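3.2 What people told me about salting the beans

I should say first that I came into this part of the study thinking it would be the easy part. I had my survey of home cooks in Brustville and Huvham, I had a question about fermented black beans (do you rinse them, and if so for how long), and I figured I'd make one tidy table and move on to the stock. The rinsing question ended up eating most of my winter.

The survey went out through two cooking clubs and a grocery newsletter, and 2741 people sent back something I could use. Most of them cook black bean sauce at home at least once a month. The form asked for the brand or source of the beans, the rinse, the chop, what goes in the pan first, and how much other salt gets added later on. I left a big open box at the end for comments, and I'm so glad I did, because that's where the good stuff was.

Rinsers and non-rinsers really do cook differently all the way down the line. The rinsers tend to mash their beans with garlic and a bit of sugar, fry the paste slowly, and then reach for soy sauce. The non-rinsers leave the beans whole or give them one rough chop, throw them in on high heat, and hold back everything salty until the end. So when I compared finished dishes on saltiness alone, the two groups came out a lot closer than I'd guessed, and I had to go back and think about where in the cooking the salt was getting in.

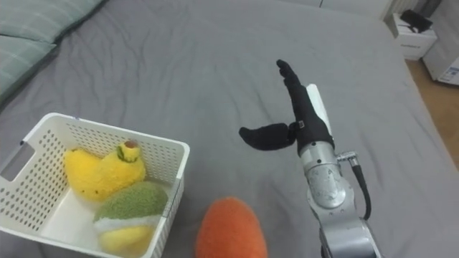 Figure 4. White basket and gray sheet.

For the kitchen part I cooked the same dish over and over: clams, beans, garlic, ginger, a splash of rice wine, cornstarch slurry. I used 50 grams of beans per batch, which is heavy, I know, but I wanted the differences to be easy to taste. Each batch got one of three treatments. Either the beans went in straight from the bag, or they got a quick rinse under the tap, or they soaked for 3 minutes in cold water and were drained on a towel. I kept the pan, the burner and the order of everything the same, and I cooked the clams separately so their liquor could be measured before it went in (more on that in a second, it matters a lot).

The tasters were people from the Huvham club who already liked the dish. They scored saltiness, bean flavor and what I called "muddiness" on the form, a word I now regret, because half of them took it to mean color and the other half took it to mean grit from the clams. I've kept the muddiness scores out of the main results. If you run something like this, please pick a better word than I did!

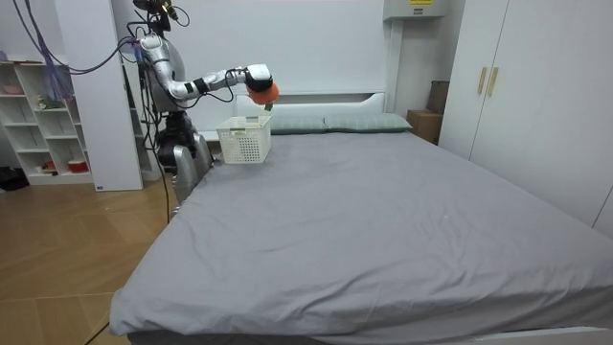
The clam liquor was the surprise for me. I'd treated it as a fixed thing, like water from the tap, and it isn't fixed at all. Two bags of clams from the same counter gave me liquor so different in salt that it swamped whatever I'd done to the beans. A soaked-bean batch with briny liquor tasted saltier to everyone than a straight-from-the-bag batch with mild liquor. After that I started pooling the liquor from all the clams on a cooking day, stirring it, and measuring it out evenly by the cup, and I threw away the scores from before I did that. It hurt, but they weren't telling me anything about beans.

With the liquor pooled, the quick rinse made a small difference in saltiness and hardly any in bean flavor. The soak made a bigger difference in both. Tasters called the soaked batches "flat" or "polite" in the comments, and several asked for more beans in the sauce, which would of course put the salt right back. I cooked a few batches that way on my own time, and liked them fine, but I can't call that data.

I put an early draft of this section up on the Brustville club's message board and got a long string of replies, some of which made me change how I read the survey. 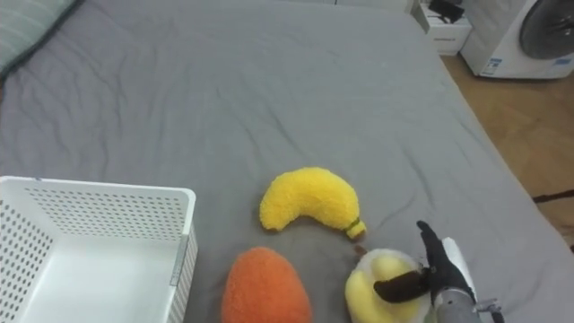

Ishida wrote that I had the question upside down, and that in her kitchen the rinse depends on the clams: she tastes a spoonful of the liquor first, and the beans go under the tap only if it's strong. She also wanted to know why the form gave no way to say "sometimes." Irum agreed with her and added that older beans, the dry ones with white salt on the skin, always get rinsed no matter what else is in the pan.

They're both right about the form. I'd offered yes and no, and a fair number of people had written "depends" in the open box and then ticked yes anyway. I went back through those comments and pulled them out as their own group, and they're treated separately in the next section, along with the ones who cook with the beans in oil from a jar and never face the question.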